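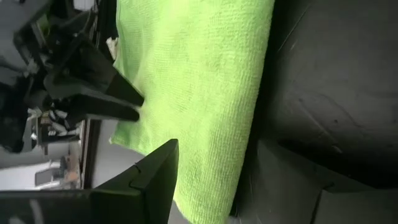
El turno de julio

Entré en la lavandería Urrutia el primer día de julio, cuando el hotel Brastley abría las dos plantas de arriba y mandaba el doble de ropa. Me dieron una bata, una taquilla sin llave y un puesto al final de la mesa de doblado. La mujer que llevaba allí más tiempo me enseñó a plegar las sábanas bajeras. Lo hizo dos veces, despacio, y luego volvió a lo suyo.

Las sábanas venían con cosas dentro. Pañuelos, un calcetín, una vez un pendiente. Había una caja de zapatos en el estante para todo eso y el conductor la devolvía los viernes al hotel. De casi todo no se volvía a saber.

A mediados de mes apareció una carta. Estaba dentro de una funda de almohada, en un sobre de plástico de los que se usan para los documentos del coche, y por eso había aguantado el lavado. La letra era pequeña y se leía bien. Decía que el piso de la calle Skarodwood seguía alquilado a su nombre, que el recibo de la luz había subido a 60 y que el perro ya no esperaba en la puerta. No llevaba firma. Al final ponía: «Si vuelves, llama antes».

La dejé en la caja. El viernes el conductor se la llevó y el viernes siguiente la trajo de vuelta. En el Brastley no sabían de qué habitación era la funda. Las fundas no llevan número.

Durante unos días pensé en ir a Skarodwood. Está a 40 minutos en autobús, por la carretera del embalse. Fui un domingo que libraba. Era una calle corta, con una ferretería cerrada y un bar abierto. En el bar pedí un café y pregunté si alguien en la calle tenía perro. El camarero dijo que casi todos. Me quedé allí hasta que pasó el autobús de vuelta. La carta la llevaba en el bolso y no la saqué.

En la lavandería no lo conté. La mujer de la mesa me preguntó si había descansado y le dije que sí. Ese día entraron 1146 piezas, lo ponía en la hoja de la pared, y terminamos a las nueve y cuarto.

El contrato se acabó con el mes. Vacié la taquilla, entregué la bata y firmé el papel en la oficina. Antes de salir volví al estante y puse la carta en la caja de zapatos, debajo de los pañuelos. La mujer estaba doblando toallas. Me dijo que en diciembre volvían a coger gente.

Le dije que llamaría antes.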